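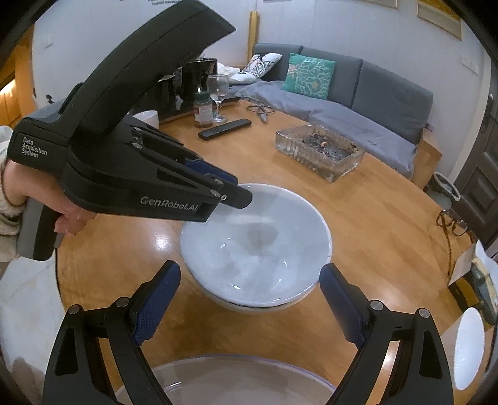

Are we still hosting the exchange group in June?
We are, for 11 days instead of the fortnight, and the Lennox families have agreed to the shorter stay.

Gullstead and Pralleck Friendship Link
Notes of the meeting held on February 17, 2022, in the upstairs room at the library

I'm taking the minutes again because I made the mistake of bringing a pen, so forgive the style. If I've got you wrong, ring me before the next meeting and I'll put it right.

Last meeting's minutes
Agreed, apart from one correction - the talk on village schools was given in Grulley and I'd put Lennox. Sorry, Grulley!

The June visit
We spent most of the evening on this. The Pralleck group will come by coach from the airport and stay with families in Lennox and Gullstead. I read out the letter from their side, which was lovely and rather long, and they are very keen on doing something useful while they're here as well as the outings. We talked about the footpath work at Grulley, and everyone liked the idea of a morning on the path followed by a shared lunch. I'm to find out whether the parish will lend us tools.

There was a fair bit of back and forth over the evening discussions. Last time we had a speaker every night and people were nodding off by the pudding (me included). We settled on 3 evenings with a proper topic and the rest left free for sitting and talking. First topic will be how small places make up after a falling-out, which should get Lennox going, given the business with the bus shelter. The other two are open, so send me your ideas.

Interpreting
Still short. We have one person for the daytime and no cover for evenings. I said I'd write to the college and ask if any of the language students fancy it, meals included.

Money
We've got £1,000 set aside for the coach and the welcome supper. The coach quote came in a bit under what we feared. We won't ask the families to pay towards outings, and that was carried with no one against. I did ask if we could run to a present for each guest and was told, kindly, to think smaller. Tea towels were mentioned.

The newsletter
Going out after Easter. I'd like a page from anyone who went on the last trip out - it needn't be polished, and mine certainly won't be. Photos welcome, with names on the back please, as I've still got an envelope of people I can't place.

Any other business
The blog needs a new password as we've all forgotten the old one. The display board is in my garage and I'd love it not to be.

For me to do: tools, college letter, password.
For everyone: discussion topics, newsletter pages, and tell me about any allergies in your household, pets too.

Next meeting in the same room, date to follow once the library has its spring hours sorted.

Isla Mowat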